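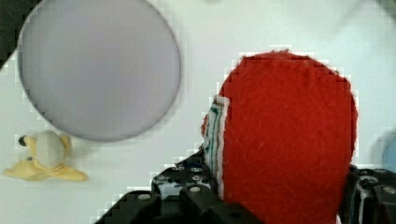
Can a machine do the tidying yet? Household tips for the hopeful

Print this page | E-mail this to a friend

Last updated: 14 Apr 2023

Every so often a reader writes to ask whether it is worth waiting for a robot that will pick up the toys, fold the towels and put the cups away, or whether one had better just carry on with a basket and a sore back. I have a great deal of sympathy with this question (I have asked it myself, usually on my hands and knees beside the sofa), and so this month I thought I would go through the chores one at a time and say how far along I think the machines are, with a few tips for making life easier whoever ends up doing the work.

Picking up soft toys

Soft toys are a kinder job for a gripper than you might suppose. A felt or plush thing gives a little when it is squeezed, it has some grip of its own, and it doesn't much mind being held by the wrong end. Two plain fingers closing from either side will do for a great many of them. The trouble comes with the floppy ones, all arms and legs, which lie flat and offer no obvious place to take hold, and with anything that has a label or a bit of striped lining poking out, which may get pinched in place of the toy itself.

If you are tidying by hand, do the big toys first and the flat ones last, and have one container for each room. I kept a single grand toy chest on the landing for years and spent most of that time walking to it. If you are hoping to hand the job to a machine one day, much the same advice applies: a wide, low box with no lid is easier for everyone, small children included.

A clear, pale surface helps too. Bright toys on a plain white table are far easier to pick out than the same toys on a patterned rug, and this is as true for my eyes in the evening as it is for a camera. We changed our playroom rug for a plain one last May and I have trodden on far fewer bricks.

Cups, plates and lids

Flat things are much harder. Try lifting a plate from a smooth table with only your thumb and one finger, without sliding it to the edge, and you will see the difficulty straight away. You can do it, just, by tipping up the rim with a fingernail, and a machine has no fingernail unless somebody has thought to give it one. The old trick of drawing the plate towards you until it overhangs works nicely for people, though it does ask for a certain faith in your reflexes!

My tip is to store plates upright in a rack if you have the cupboard for it. It is easier on stiff hands, you can take the one you want without lifting the whole pile, and should a household helper with metal fingers ever come your way it will thank you for it. Lids can go in the same sort of rack. I use an old letter rack from Clidis, bought for a desk that has long since gone, and it holds every pan lid we own with a gap left over for the chopping board.

Folding the laundry

This is the one everybody wants. I'm sorry to say that I would not wait for it. Cloth never lies the same way twice, and a jumper out of the drum is a puzzle even for a person who has folded the same jumper every week for 40 weeks. Demonstrations I have watched do manage a towel, with patience, and a towel is after all a rectangle. A fitted sheet I have yet to see conquered by anyone, and I include myself.

Until then, shake each piece out hard as it leaves the machine, fold it while it is still a touch warm from the line or the dryer, and make the piles by owner and never by type. Socks may go unpaired into a small bag for each person. I resisted this for a long time out of what I think was pride, and I do recommend giving in.

Vacuuming and mopping

Here we are on much firmer ground, and plenty of you will already have one of the little round machines going about under the beds. They do well, so long as the floor has been cleared for them, and that of course brings us straight back to the toys. Run it in one room at a time with the door shut, lift the curtain hems, and tuck away any fringe or phone lead. Empty the bin after each run even if it looks hardly used, and once a week take a pair of blunt scissors to the hair that has wound itself around the brush.

In the shed and on the shop floor

A few readers keep a small workshop and have asked the same thing about sorting screws, sanding and packing. Sameness is the great friend of the machine. If you make one article over and over, and the parts arrive facing the same way in the same tray, there is plenty it can do for you. If your bench looks like mine, where a tin of wood glue from Westora shares a shelf with seed packets and somebody's bicycle bell, I would spend the money on better drawers.

Label the drawers on the front and on the top, so that you can read them standing or sitting. Stand long tools in a length of drainpipe. Put a dab of bright paint on the handles of anything you tend to lose in the grass.

What I would do for now

Treat any such machine as you would a willing visitor who has never seen your kitchen before. Start with one job on one clear table, with things that can be dropped safely, and stay in the room. Soft toys are a very good beginning, and so are clean plastic beakers. Leave the glasses and your grandmother's teapot well out of reach until you have watched a good many tries go by. Keep long hair and small fingers away from anything that closes, and find out where the off switch is before you turn it on.

And do carry on teaching the children to put their own things away, whatever arrives in the years to come. Ours had a song for it, which went on for many verses and did not rhyme, and the floor was usually clear by the fourth.

Next month I shall be back to more ordinary matters with limescale, and the best way to get candle wax out of a tablecloth.

Filed under: Home Hints > Tidying & Storage > Gadgets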